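Home Kitchen Bath Laundry Garage Garden About

Search this site Enter keyword Go

Keeping a small bathroom from turning on you

I've lived with one tiny bathroom for 9 years now, and most of what I know about cleaning it I learned by doing it wrong first. So here are my bathroom tips, in no special order, with my usual rambling.

Start with the drain. Everybody wants to pour something down it, and I did too, for ages. What works better in my house is pulling the stopper out and cleaning the gunk off by hand with an old toothbrush (gross, yes, put on gloves). Most pop-up stoppers just lift out with a little twist. If yours won't budge, look under the sink for the rod that goes into the back of the pipe. Undo the nut by hand, slide the rod back, and the stopper comes right up. Put a bowl under there first! I forgot the bowl once and had to dry out a whole cabinet of toilet paper.

Hard water is my other big fight. For crust on the faucet I soak a rag in plain white vinegar, wrap it around the spout and leave it there while I go have lunch. Then I rinse it well and dry it. Don't do this on natural stone, and go easy on any fancy finish — my friend Hina Lashari dulled a lovely brushed faucet by leaving the rag on overnight. And never, ever use vinegar along with bleach. I keep them in separate rooms so I can't get lazy about it.

Caulk next. If the line behind your sink has gone black and scrubbing does nothing, the mold is probably in the caulk and you'll need to cut it out. A plastic scraper is fine for most of it. Let the gap dry for a full day before you put the new stuff in, then smooth it with a wet finger. I did mine on a Wednesday night and brushed my teeth in the kitchen until Friday.

Now, clutter. I used to have every bottle I owned lined up by the faucet, and wiping the sink meant moving all of them, so guess how often I wiped the sink. These days the soap and the toothbrush cup stay out and everything else lives in a shallow bin in the cabinet. The bin slides out in one go, which makes it so much easier to see what's nearly empty. 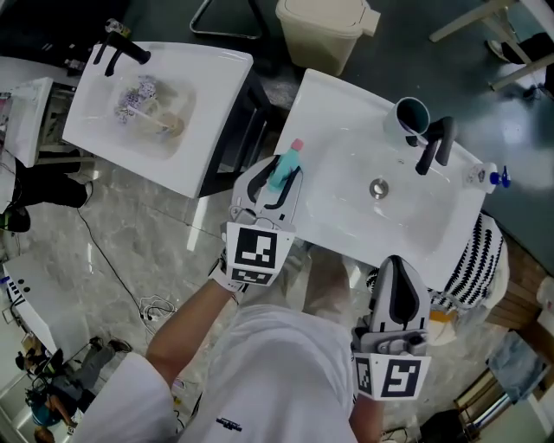

Travel-size bottles get their own little box. They tip over and leak if you mix them in with the big ones, and I like to refill mine as soon as I get home from a trip. A tiny funnel helps, or a sandwich bag with the corner snipped off. Stick a bit of masking tape on each one and write down what's inside — I have washed my hair with body lotion and I don't recommend it.

For the daily wipe, I keep a microfiber cloth on a hook by the mirror and run it around the sink after I brush my teeth at night. It takes less time than waiting for the water to warm up. The cloth goes in the wash every few days, no fabric softener, or it stops soaking anything up.

Oh, and the mirror! A dab of shaving cream, rubbed all over and buffed off with a dry cloth, keeps mine from fogging for a week or so. Try it on a corner first if your mirror has any kind of coating.

Next time I'm doing shower curtains, and yes, the liner can go in the washing machine. Throw a couple of towels in with it and hang it back up damp.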